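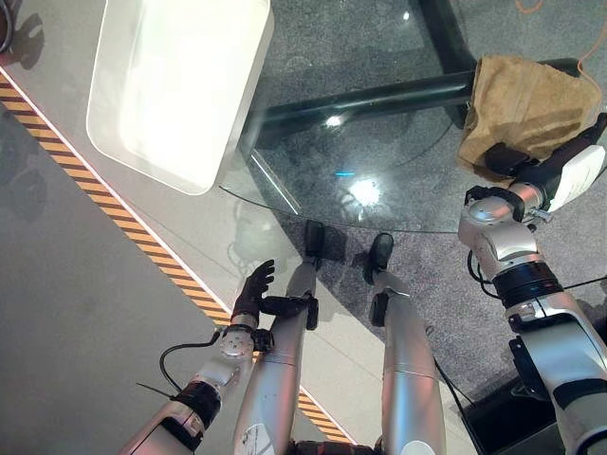 La table ronde en verre du coin salon, avec le chiffon beige, sur la moquette foncée.

Rapport d'avancement – Entretien et remise en ordre des espaces communs, maison Mellia
À l'attention de Monsieur Normand Sutherland, Fonds Cifuentes
Le 7 février 2025

Monsieur,

Je vous adresse le deuxième rapport sur l'utilisation de la subvention accordée en novembre. Il concerne surtout le coin salon du rez-de-chaussée. Pour la salle à manger, je n'ai pas encore toutes les informations et je préfère vous écrire séparément à ce sujet.

1. Le coin salon

Comme je l'avais écrit dans le rapport précédent, nous avons hésité longtemps à garder la table en verre. Plusieurs résidents demandaient une table en bois, parce que le verre montre chaque trace de doigt. Finalement nous l'avons gardée. Le plateau est en bon état, son bord est arrondi partout et il n'y a pas de coin où l'on peut se cogner le genou. L'argent qui était prévu pour son remplacement reste donc disponible, et je vous propose plus bas une autre utilisation.

Le nettoyage du plateau est maintenant inscrit dans la routine du matin. On commence par le bord, où les mains se posent le plus souvent, et on continue vers le centre. Nous avons essayé le papier absorbant pendant les premières semaines, mais il laissait de petites fibres sur le verre et la dépense était trop élevée. Les chiffons lavables donnent un meilleur résultat. Nous avons acheté un lot de 50 chiffons chez Plosus. Ils sont lavés à la maison, sans adoucissant, car l'adoucissant laisse un voile gras sur le verre.

Une difficulté reste à signaler. Les chiffons sont parfois oubliés sur la table après le passage, et les résidents les prennent alors pour essuyer autre chose. Nous avons mis un crochet près de la porte, mais l'habitude n'est pas encore prise par toute l'équipe.

2. La moquette

La moquette foncée a été aspirée et ensuite shampouinée par l'entreprise Harkex. Deux taches anciennes n'ont pas disparu complètement. L'entreprise nous a expliqué qu'un second passage pourrait les diminuer, sans garantie. Je n'ai pas donné mon accord pour cette dépense avant de connaître votre avis.

Sous la table, le poil de la moquette est marqué par le poids du piètement. Nous déplaçons la table légèrement à chaque grand nettoyage, ce qui demande la présence de deux personnes. J'ai donc placé cette tâche au moment du changement d'équipe.

3. Dépenses

Les achats de chiffons et l'intervention sur la moquette sont restés dans les limites du budget. Les factures de Plosus et de Harkex sont jointes à cet envoi. Il manque encore la facture des crochets et du petit matériel, que le magasin doit nous renvoyer avec la bonne adresse.

Concernant la somme prévue pour une nouvelle table, je souhaiterais l'utiliser pour des patins de protection et pour une armoire fermée où ranger les produits. Actuellement ils se trouvent dans le couloir, sur une étagère ouverte, et cette situation ne me paraît pas correcte dans une maison qui reçoit des enfants en visite.

4. Prochaines étapes

- Recevoir votre réponse sur l'armoire et sur le second passage de Harkex.
- Afficher la routine du matin dans le local de service, en français et en portugais.
- Commencer l'inventaire de la salle à manger.

Je vous prie de m'excuser pour le retard de ce rapport, qui devait vous parvenir avant la fin du mois dernier. Je reste à votre disposition si vous désirez visiter la maison, de préférence le matin.

Veuillez agréer, Monsieur, mes salutations respectueuses.

La responsable de l'intendance, maison Mellia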